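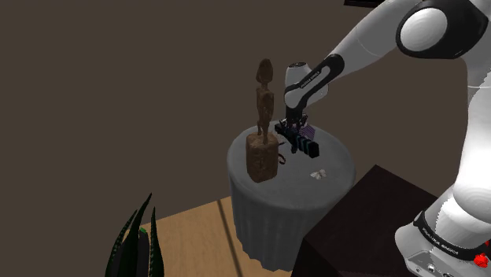

What makes a tablecloth hang in folds?

Gravity pulls the overhanging cloth down, but the edge of the cloth is longer than the edge of the table, so the extra length has to go somewhere. It buckles into folds. How many folds form, and how deep they run, depends on the bending stiffness and the weight of the fabric.

Chapter 2
Drape and Stiffness

2.1 Scope of the chapter

Drape is the way a fabric deforms under its own weight when only part of it is supported. It differs from simple bending in that the cloth curves in more than one direction at once. A strip of cotton held over a ledge bends. A circle of the same cotton laid over a smaller disc drapes.

This chapter treats woven fabrics first and knits second. Nonwovens are left to Chapter 5. Readers should already know the terms warp, weft, bias and areal weight.

2.2 Bending length

The simplest measure of stiffness is the bending length. A strip is pushed slowly over a horizontal edge until its tip drops to a fixed angle, and the overhang is recorded. Stiff cloth projects farther before it reaches the angle. Tests are made along the warp and along the weft, and the two results are seldom equal.

Conceição and Lagman tested 184 plain weaves from the Soriano mill and found that finishing had more effect on bending length than yarn count did. Starch was the main cause – most of the difference was gone after washing. Their data are given in Table 2.1.

2.3 The drape coefficient

To measure drape, a round specimen is centered on a smaller round support and its shadow is traced from above. The drape coefficient is the shaded area of the overhang divided by the area the overhang would cover if it stayed flat. A low value means a limp fabric. Specimens must be conditioned and free of creases before mounting, and both faces are tested.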